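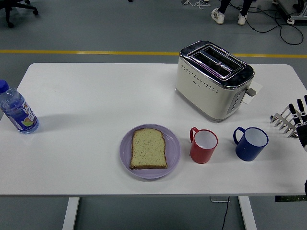
Skorkico to open small appliance repair counter in Skeltalano

24 Oct 2026

Skorkico will open a repair counter for small kitchen appliances at its Skeltalano store next month, the housewares chain said. The counter will take in toasters, kettles, coffee makers, stand mixers and hand blenders, including ones bought at other stores.

It will be on the lower level of the Lestus Center, in the space that held the store's gift wrap desk until June. Customers can use either the mall entrance or the door on the parking garage side.

Rhona Buchanan, the store manager, said the idea came from the returns desk. People often brought in appliances that were past the warranty and asked if anything could be done. Staff had to tell them no.

"A lot of it was small stuff," Buchanan said. "A lever that wouldn't stay down, a cord that had gone bad near the plug. We had no one in the building who was allowed to open anything up, so the customer either took it home or left it with us for recycling."

The work will be done by Olatunji Appliance Service, which has fixed washers, dryers and ranges in Skeltalano for years out of its shop near the rail yard. Under the agreement, Olatunji supplies the technicians and parts and Skorkico supplies the space. Neither company would say how the money will be divided.

What it will cost

Customers will pay $8 to have an item looked at. If they go ahead with the repair, the fee comes off the final bill. If they decide against it, they can take the item back or leave it at the counter to be recycled at no extra charge.

Repair prices will depend on the part. A list will be posted at the counter and on the store's website before opening day. Olatunji said it will call or text with a price before doing any work, and that no repair will be started without an answer from the customer.

Most items will be ready in four working days. Repairs that need a special order part will take longer, and older models may be turned down if the part is no longer made. Finished repairs will carry a 90-day guarantee on the part that was replaced.

The counter will not accept microwave ovens, space heaters, electric blankets or anything with a swollen or leaking battery. Battery items can still go to the county drop-off on Mill Road. Customers are asked to empty crumb trays and water tanks before coming in, and to bring any loose pieces in a bag with the appliance.

City grant covers part of the setup

The city is paying some of the startup cost through its waste reduction fund. City records show a grant of $3,000, which will go toward a workbench, a fume extractor for soldering and testing equipment. The grant requires the counter to report the weight of items repaired and the weight sent to recycling.

Rianne Leemans, who runs the city's solid waste office, said small appliances are a problem because residents are unsure where to put them. They are not allowed in curbside recycling carts, but many end up there and have to be pulled out by hand at the sorting plant.

"The cords get wrapped around the equipment and the line has to stop," Leemans said. "If somebody can get the thing fixed while they're out shopping, that's one less we have to deal with."

Last year's one-day collection at the fairgrounds brought in 148 small appliances, according to her office. Leemans said some of them worked when they were plugged in, and those were passed on to a thrift store. The city has not decided if it will hold the collection again.

Other local businesses have tried repair services with mixed results. A vacuum and sewing machine shop on Front Street closed its small appliance bench after its technician retired. Owner Evelien Claeys said she gets calls about it and plans to send people to the new counter.

"The trouble was always parts," Claeys said. "You'd spend an hour looking for a spring that cost next to nothing, and you can't charge somebody for the hour. If they've got a parts supplier lined up, they have a better chance than I did."

Olatunji said it keeps common parts such as heating elements, switches and thermostats in stock at its shop and can bring them over the same day. It has also been buying broken appliances for parts.

The counter will be open during regular store hours except Sundays. No appointment is needed, but there is a limit of two items per visit for the first month. Parking in the Lestus Center garage is free for the first hour with a stamp from the store, and the repair counter will be able to stamp tickets.

Skorkico has no current plan for repair counters at its other stores. Buchanan said the company will look at the numbers from Skeltalano in the spring before making a decision.

Filed under: Local Business, Shopping, Recycling

37 shares | 5 comments

Comments

garage_door_gus
Does anyone know if they will do waffle makers? Mine heats on one side only. The article lists a bunch of things but not that.

Anouk De Smet
Glad to see Olatunji got this. They fixed our dryer twice and were fair about the price both times. The second time it was just lint in the vent and they only charged for the visit.

millroadmom
Eight bucks to look at a toaster when a new one is twenty. I don't see many people doing it. For a stand mixer, sure. I have my mother's and I would pay a lot more than that to keep it going.

Nathalie De Smet
@millroadmom The $8 comes off the bill if you get it fixed, so you only lose it if you say no. Still wish they'd bring back the fairgrounds collection. I have a box of dead stuff in the basement that is past fixing and the two item limit means a lot of trips.

ret_lineman
Please fix the lights on the lower level of that garage while you're at it. Half of them were out when I was there last week.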